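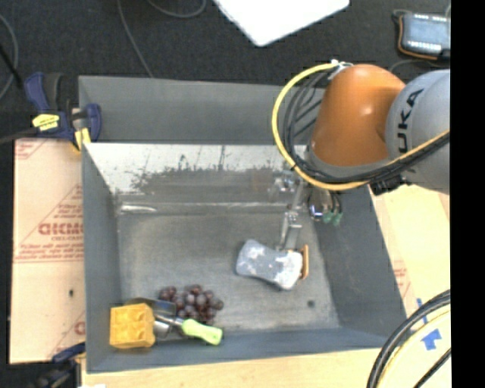

What Is Currency Trading?

Money and Markets for Young Readers, Part 13
Prepared by the Lurnwood Center for Money Learning

Different countries use different kinds of money. A country's money is called its currency. People in the United States pay with dollars, people in Japan pay with yen, and people in many parts of Europe pay with euros. A family that travels from one place to another usually has to trade one kind of money for another before it can buy lunch.

What is an exchange rate?

An exchange rate tells you how much of one currency you will get for another. Think of two islands named Kanska and Initz. Kanska uses shells and Initz uses beads. If the exchange rate is two beads for one shell, a visitor who brings 321 shells to Initz can trade them for 642 beads.

Exchange rates do not stay the same. Suppose many people want to buy things made on Kanska. They will need shells to pay for them. When more people want shells, the price of a shell may go up, and the same shell may then buy three beads.

Who trades currencies?

Banks trade currencies, and so do companies that buy and sell goods in other countries. A toy store that orders kites from overseas may have to pay in the kite maker's money. Other people trade because they hope to buy a currency at a low price and sell it later at a higher one. They are called traders. A trader who guesses wrong loses money.

Can a computer do the trading?

Yes. A person can write a list of rules and give it to a computer. One rule might say, "Buy shells when the price falls below two beads." Another might say, "Stop for the day if we have lost ten beads." The computer watches the prices and follows the rules day and night. It does not get tired or excited.

A computer cannot see the future, however. If the rules are poor, it will follow poor rules very quickly. A person must check the work often and must be able to turn the program off.

Words to know

Currency: the money used in a country or a group of countries.
Exchange rate: the price of one currency in another currency.
Trader: a person who buys and sells, hoping to earn money.
Risk: the chance that something will go wrong, such as losing money.

Try it at home

Ask an adult to help you find today's exchange rate for a country you would like to visit. Write it in a notebook. Look it up again at the same time each day for a week, and draw a line graph of the numbers. Mark the highest point and the lowest point on your graph. No real money is needed for this activity.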